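Ignacio Boateng puts the kettle on before he'll talk about boxes, and it's a good long while before either of us gets near the subject, because first there is the matter of the biscuits, and then the matter of his neighbour's lemon tree. He doesn't mind. He spent 17 years running the toy library in Hikstead, and he says most of what he learned there he learned by letting people chat.

"You'd get a mum come in to drop back one puzzle," he tells me, "and forty minutes later she's told you her whole kitchen. Where the cups live, where the textas end up, which drawer won't shut. And I'd be thinking, righto, I know what you need, and it's not another puzzle!"

What she needed, more often than not, was fewer things on the table. Ignacio has become a bit of an evangelist for the small tabletop: one clear surface, pale if you can manage it, with a handful of containers that each have one job. He started drawing up his ideas for the library families, then for the kinder down the road at Grirlow, and eventually he put them into a stapled booklet that has gone through 300 copies at the local market (he photocopies them himself, and grumbles cheerfully about the toner).

"White's good," he says. "People tell me white shows the marks, and I say lovely, then you'll wipe it. But the main thing is the colours jump out. Put a red box on a white table and a three-year-old can find it from the hallway."

He is very fond of a red box. He likes one with a proper round knob in the middle of the front, something a small hand can get hold of, and he likes a cup standing right beside it, so that the big thing and the little thing keep each other company.
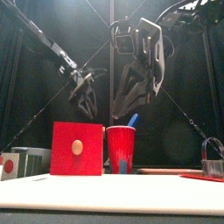
The cup, in Ignacio's view, is the hardest working item in any house. Plastic, taller than it is wide, and never filled to the brim. "One or two things in a cup is a cup you'll use," he says. "Fifteen things in a cup is a bin." He marks his own with a bit of coloured tape near the bottom, a habit from the library, where blue meant it belonged on the craft table and yellow meant somebody had pinched it from the staff room.

I ask about see-through containers, having bought far too many of them myself last October, and he laughs so hard he has to put his tea down.

"Everyone buys the clear ones! And look, they're grand, I've got them too. Get one with a handle so it can travel. But you put it towards the back, off to the side, because it's for the things you fetch, and the front of the table is for the things you're doing. That's the only rule I'm strict on. My daughter would tell you I'm strict on all of it."

His booklet has a page on cubes as well, the printed sort with a shape on each face, and he can go on about those for some time. He would have them at the edge, where they're handy for sorting games and don't get knocked into the middle of somebody's drawing. When the library closed its old rooms he packed 434 items into the back of a mate's ute over two afternoons, and he reckons the loose cubes caused him more grief than all the rest of it together.

"They roll," he says. "You wouldn't think a cube would roll."

These days he does home visits when he's asked, never charging more than petrol and a slice of whatever's going. He'll sit at the table with the family and take everything off it, then hand things back one at a time and wait to see where people put them. He doesn't say much during this part, apparently, though having spent a morning with him I find that difficult to picture.

"The kids always know," he says, pouring us both a second cup. "You give a little one the box and they'll put it down just where they want it. It's the grown-ups who pick it up again and move it."

Then he remembers there's a lemon slice in the fridge, and we stop for that.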